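Ivum Wall Repair Compound, 15 lb pail
Hairline cracks, old plaster, rough masonry. Interior use.
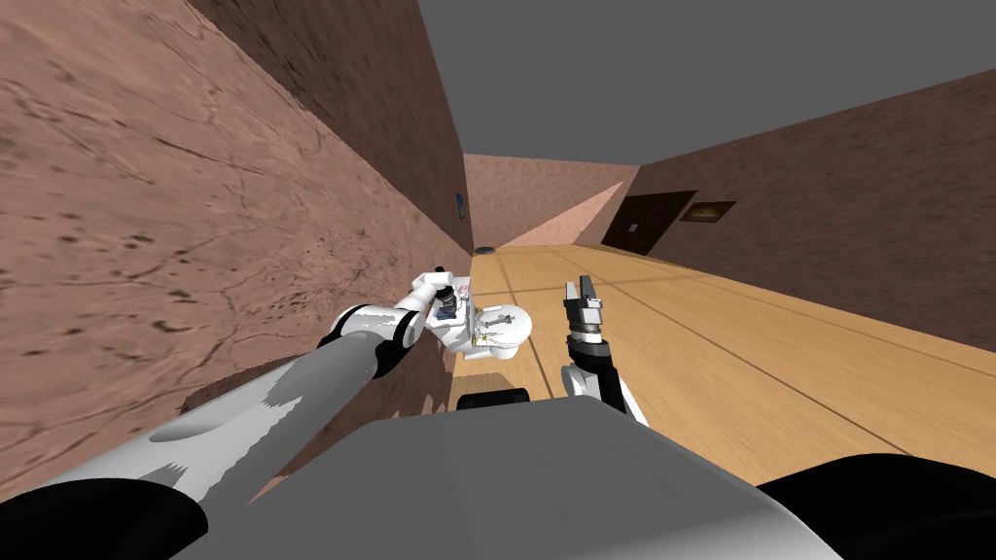 Todville, 20 Jul 2020

Back in stock. Sorry for the wait, the June shipment went out to standing orders first and we were cleaned out of the big pails before the listing even went up. Small tubs never ran out. Both sizes on the shelf now.

What it is: a ready-mixed patching compound for old walls. Plaster, lime render, rough stone that has been skimmed over at some point and is now shedding the skim. Goes on with a knife, sands off with a sponge. Dries off-white, takes tint. Made by Ivum, same people who do the bonding primer.

What it is not: a structural repair. If the crack is wider than a pencil or it keeps coming back after you fill it, something behind the wall is moving and a pail of filler won't help. Get somebody out to look at it.

Sizes
Tub, 2 lb
Pail, 15 lb
No case discount on the tubs. Pails ship one to a box, don't ask us to tape two together, the bottoms blow out.

Coverage
Depends on the wall. A pail will skim 44 square feet on a fairly flat surface, thin coat. On rough stuff figure a lot less. Cracks alone, a tub goes a long way. We would buy one tub more than you think and keep it sealed, it's good for touch ups later on.

Drying
Thin coat, overnight. Deep fills need longer and want to go in layers. If you pack a deep hole in one shot the top skins over and the middle stays soft, then it shrinks and you get a dimple. Seen it plenty. Long narrow hallways with no window dry slow, leave the doors open at both ends or run a fan.

Using it
Scrape off anything loose. Open the crack up a bit with the corner of the knife, it feels wrong but do it. Brush out the dust. Dampen bare plaster with a wet sponge, damp not dripping. Press compound in across the crack, then smooth along it. Let dry. Sand lightly. Second coat if its sunk. Prime before paint, every time, even under the paints that say they don't need it.

Dark stains and streaks: the compound will not block them. Brown marks on old plaster are usually old water or old smoke and they will come right up through filler and two coats of paint. Stain blocker first. We carry the MacDonald one, see the primers page. If the mark is fresh or growing find the leak before you buy anything from us.

Matching a color
Lots of you are patching walls you don't plan to paint, bare pinkish or brown plaster mostly, and want the repair to dissapear. Possible, takes patience. Mix dry pigment into a small batch, put a dab on scrap board, let it dry all the way, then compare. It dries lighter than it looks in the pail. Always. Mix enough for the whole wall in one go, you won't hit the same shade again. A dead smooth patch on a rough wall will show no matter how good the color is, so stipple it with a stiff brush while it is still wet.

Ceilings
Works fine overhead in thin coats. Sags if you load it up. For ceilings we like the Odo lightweight filler better, costs more, sands like nothing. Don't use the Odo on outside corners, too soft.

Tools we'd put in the same order
Odo flex knife, wide
Odo flex knife, narrow
Sanding sponge, medium
Stiff stipple brush
Mud pan, the steel one. The plastic ones crack.

Storage
Keep from freezing. Press a sheet of plastic wrap down on the surface before you close the lid. If a crust forms, lift it out whole, don't stir it in or you'll be dragging crumbs through every coat. Opened pails keep 5 months if you're careful about the lid.

Cleanup
Water, before it dries. Not down the sink please, wipe the tools off first and throw the rags in the trash.

Shipping and pickup
Tubs ship same day if the order is in by noon. Pails next business day. Not shipped in hard freeze weather, we hold them and let you know. Counter pickup at Todville is open again, park on the side and ring the bell, someone will bring it out. Have the order number ready.

Returns
Sealed only. Tinted batches no. If a pail shows up dented but the seal is good, use it, it's fine. If the seal is broke send us a picture of the lid and we'll get a new one out.

Old stock note: pails with the gray lid are the previous formula. Same stuff more or less, a little stiffer, thin it with a splash of water. Do not mix gray lid and white lid on one wall if you are tinting, the color comes out different.

See also: Ivum bonding primer, MacDonald stain blocker, Odo lightweight filler, mesh tape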